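Tape, and where it lives now

The tape used to live in the kitchen drawer with the takeaway menus and the candles. I moved most of it out in October when we had the kitchen painted, and it went into a carrier bag, and the carrier bag went up to the back room at Pamcombe and stayed there. This week I finally sorted it out.

I do a fair bit of parcel work. I mend and sell old picture frames, mostly small ones, and so far this year I have sent out 120 of them. That gets through a lot of tape. I also use it for hanging things temporarily, for marking where a mount should sit, and for holding corners while the glue goes off. They all want different tape, and I had been grabbing whichever roll came out of the bag first. Parcel tape on a painted frame takes the paint with it. I have done that twice.

So the first job was to tip the bag out and see what there was. Some of it was rubbish. One roll of clear had gone yellow and split down its length every time I pulled it, so that went in the bin. Two rolls had picked up so much dog hair on the sides that I peeled back a few turns and gave up. The electrical tape was fine. It always is. I have never known a roll of it go off, though it does get sticky at the edges if it's left on a windowsill.

The second job was deciding where to work. I have the grey surface, which is easy to wipe but shows every mark, and I have the black cloth, which I put down when I'm handling glass or anything with a finish on it. The cloth needs a wash and an iron and isn't going to get either this month.

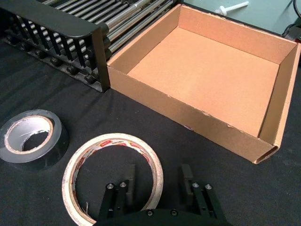
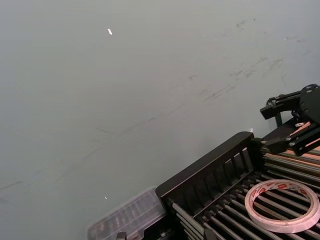 I wanted everything on show, with nothing stacked more than two deep. Gobnait Lynch, two doors down, keeps hers on a length of broom handle screwed under a shelf, and I tried that first. It works if all your rolls are the same size. Mine aren't. The narrow ones slid down to one end and the big ones hung at an angle and jammed, and to get at the one in the middle you had to take off half the others. I took it down again after a day and filled the holes.

Then I looked at proper holders. Skiltier do one with a drawer for 21 pounds, which I thought was a lot for something to put tape in. Prasert Nuchit has one at his place and says he likes it, but he only uses two kinds. I have more or less settled on shallow open boxes, the sort with low sides that you can reach into without looking. They cost nothing if you keep the ones that deliveries come in. Anything deeper than a hand's width turns into a carrier bag again.

The order I've gone for is by what the tape is for. Anything that touches a frame goes in one box. Anything that touches a parcel goes in another. Electrical tape and the odd bits are in a third, along with the scissors that are only for tape. The scissors get gummed up, and I clean them with a drop of cooking oil on kitchen roll and then washing-up liquid, and dry them well.

A few other small things while I was at it. I now fold the end of every roll under when I've finished with it, about a centimetre. I write the month on the inside of the core in biro when I start a new one, so I'll know how old it is. Rolls get stored flat, as the ones I had standing on their edges had gone slightly egg-shaped at the bottom.

I still need to get more of the low-tack stuff for mounts, the one I buy from Broltach, as I'm down to the last few turns. I also need to do the string, which is in a worse state than the tape was and is currently in a biscuit tin with some curtain hooks.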